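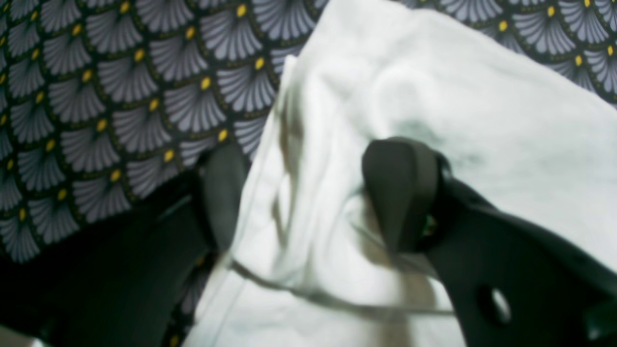

*A crumpled white cloth lying on dark fabric printed with a fan-shaped scallop pattern*

# Scallop pattern (textiles)

The **scallop pattern**, also called the **fan pattern** or **fish-scale pattern**, is a repeating surface design made up of overlapping arcs set in staggered rows. Each arc covers part of the two beneath it, so that the visible portion of every unit resembles a fan, a shell or a scale. The pattern is used on dress fabric, furnishing fabric, wallpaper, ceramic tile and paper.

## Terminology

Names for the design differ by trade. Weavers and printers in Australia generally use *scallop*, while tilers prefer *fish scale*. The Japanese form, composed of concentric arcs, is known as *seigaiha* ("blue sea waves"). The word *scallop* also refers to a curved edge finish on hems, curtains and collars. The two senses are unrelated in construction, although they are often catalogued together.

## Construction

The simplest version is drawn with a compass on a square grid. Circles of equal radius are placed along a row, and the following row is offset by half a circle's width. Where the units overlap, the line of the lower circle is omitted. In textile printing the arrangement is treated as a half-drop or brick repeat, depending on the direction in which the cloth is to be hung.

Common variations include:

- **Concentric:** each unit is filled with evenly spaced arcs.
- **Ribbed:** lines radiate from the narrow point towards the curved edge.
- **Capped:** a dot, oval or bud is placed at the narrow point, usually in a contrasting colour.
- **Open:** only the outline is printed, leaving the ground colour visible.

Ribbed and capped units frequently occur together. Dark grounds are favoured for furnishing fabrics as they show less wear along seams and folds.

## History

Overlapping scale designs appear on pottery, metalwork and armour from many parts of the ancient world. In Japan the concentric form became established on garments and lacquerware. European and Australian manufacturers took up the fan shape widely during the 1920s and 1930s, when it was associated with the Art Deco style.

## Collections

The Arkstead Textile Collection in Datemville holds 1,031 printed furnishing samples, of which around 200 are classified as scallop or fan designs. The classification was prepared by Solange Leclerc and divides the samples into five groups according to the filling of the unit. A revised catalogue, edited by Satish Devadiga, was issued in April 2019 and added 15 samples from the closed Kaimal printworks.

## See also

- Half-drop repeat
- Seigaiha
- Tessellation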